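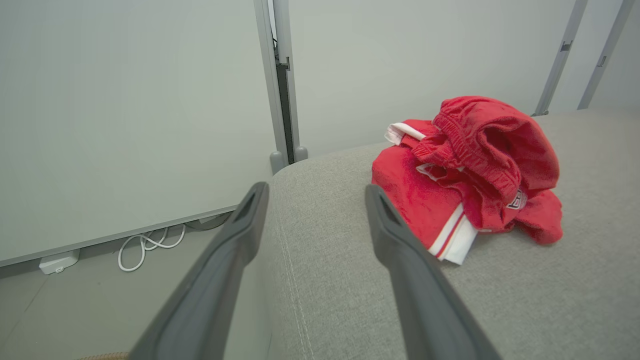 Nighat Talpur wants the fingers priced separately from the arm, on their own line, because they will wear out first and the arm won't.

We have done that. The quote from Sturov now lists a spare finger set as a separate item, and we are asking for 2 sets in the first order. The Zakis quote still bundles them. Yasir Siddiqui has asked for a split price and expects it by Tuesday.

Clothing work: what we plan to buy

This page goes with the equipment request for the clothing station. It covers the sofa and basket work only. Kitchen items are on a separate page and come out of a different budget. Costs are in the spreadsheet, so the notes below stick to what each item is for and what is still undecided.

The sofa

Red shorts on top of a folded red garment, on what is probably the arm side of the gray sofa. Thick and thin fabrics in one pile are the normal case for us, so any gripper on the shortlist has to be tried on both. El-Sayed offers a trial of 20 days. Skisuseck offers 29, but we pay freight both ways. Mudassar Sethi prefers the longer trial. I would take the shorter one if the loan unit comes with a wrist camera already fitted.

No furniture purchase is planned. The sofa stays.

The basket

White plastic with small holes in the sides and a tan rim, a red and white cloth in it. Baskets are cheap and easy to leave off a request, and then they get bought one at a time at store prices. Put them in. We want a few different heights and at least one with solid sides.

The power strip and the loose cables on the floor by the whiteboard stand belong to a second line: floor cable covers, plus one longer strip that can be fixed to the wall. Measure before ordering. The board is on casters, and the covers need to be low enough to roll it over.
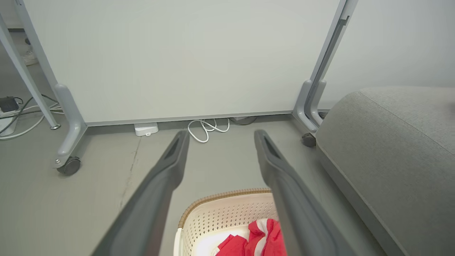 Still open

Garments: 32 pieces in the first batch, mixed sizes. Nusrat Paracha is choosing them and would like more towels and fewer shirts.

Service contract: Sturov includes the first year. El-Sayed charges for it from the start. Skisuseck has not answered.

Delivery: no later than December. Shahzad Sial needs the final list before he can open the purchase order, and changes after that go on the next one.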